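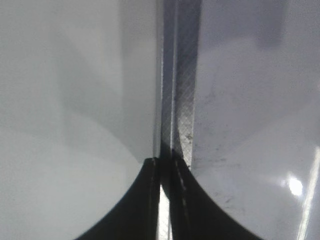
# Plastics sorting, Solness Street

We started on the plastics in January and finished the first pass on a Tuesday afternoon in March. The collection came to us from the old Pirzada packaging shop, which sold bottles, tubs, bags, lids and liners to small food businesses until it closed. Iqra Memon made the first list, and it runs to 1,294 entries. Many of those are single pieces, but some entries cover a whole sleeve of identical lids.

The glass and the tins have their own pages. This one is only for plastic, and only for the lighter kinds: thin-walled containers, film, bags and anything that gives when you press it. The heavy crates are still at the Girnberg store and will be added when they have been cleaned.

## How things are grouped

Material first, then shape, then maker if we know it. Color comes last because so much of this is white or clear, and the clear pieces yellow at different rates. Sorcha Hegarty and Yasir Bajwa did most of the grouping and left pencil notes on the box ends. Where the two of them disagreed, both notes are kept.

Frosted plastic gave the most trouble. Some of it was sold as clear and has gone cloudy, and some was always cloudy. The Pirzada price lists use "natural" for both, so we have put all of it under one heading for now and will split it later if someone finds a better list.

## Frosted and milky plastic

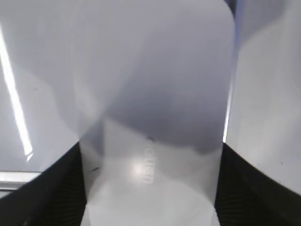
*Translucent white plastic with a faint crease toward the top. Raised lettering runs lengthwise lower down, very pale and hard to make out.*

Molded lettering is easy to miss on this kind of plastic. It has no ink, so it only shows when light comes across it from the side. A desk lamp set low works better than the ceiling lights. Rubbing over it with a soft pencil and thin paper also works on flat parts, but please don't try it on anything that dents.

When a word can't be read in full, the list gives the letters we are fairly sure of and a question mark for the rest. Please don't complete a word by guessing. Two entries had to be redone in February after a guess was copied from one sheet to another and ended up looking like a maker's name.

Creases are noted but not flattened. Warm water will take a fold out of some films - it will also turn others white along the line, and we have no way to tell them apart beforehand.

## Still to do

- 61 entries have no material given. Waqas Zaidi is going through these.
- Box 7 needs a new lid and a new label.
- The Clorkmont samples are listed twice, once under bags and once under liners. Keep the liners entry.
- Lids with no matching container go in the shallow drawer until the crates arrive.

Anyone who worked at the shop or bought from it is welcome to send corrections, especially on dates. The printed catalogs skip several years, and the order books give stock numbers without saying what the stock was. Number 440, for example, appears on nearly every page and we still don't know what it is.

Text and list by Iqra Memon, with additions by Yasir Afridi.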